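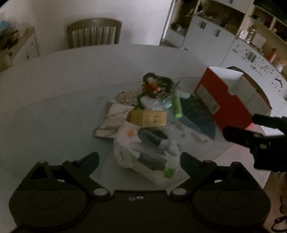 # The January sorting-out, and why I don't believe in it

Monday, January 5, 2004

Every magazine in the dentist's waiting room wants me to declutter. I counted myself safe until my sister-in-law lent me a book on the subject, which runs to 179 pages and could have been a postcard. Throw things away. There, I have saved you the price of it.

My trouble with these books is that they all assume you bought your clutter by mistake. I didn't. I wanted the fish kettle. I have used the fish kettle. The author, who seems to live in a white flat with one bowl, says that anything untouched for a year should go, and by that rule I would have to get rid of the Christmas decorations every December just before I needed them.

Then there are the boxes. You can't be tidy, apparently, without first going out and buying more stuff to be tidy with. Olletti do a set of 7 storage tubs that fit inside each other, so when they are empty they take up hardly any room, and when they are full they take up exactly as much room as seven tubs. Skinov have a thing that goes under the bed. I already have things under the bed. A leaflet from Trirkora came through the door offering a "home calm visit", two hours, price on request, and I have never yet been pleased by a price on request.

I did try. I want that noted. On Saturday I started with the dining room because the book says to begin with a flat surface and work outwards. Nearly 600 buttons came out of one tin (I didn't check, it says 600 on the label and there were a few gone) and I put them all back again, because what sort of person throws out buttons?
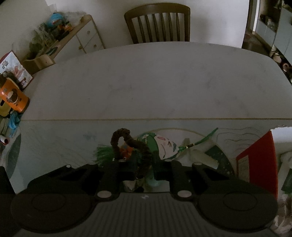

## What did go

- The instructions for a Rizzi coffee maker that broke years ago. The coffee maker had already gone. I'd kept the booklet in case.
- Two phone directories.
- A bag of keys. I regretted this by teatime and got them out of the bin.
- Odd gloves, left hand mostly.

It made one carrier bag. I felt no lighter. The book promises "a new spring in the step" by the end of the first weekend, and my step was the same as ever going down to the bins, with a bit of a twinge in the knee.

I'll give the book back on Thursday if I can find it.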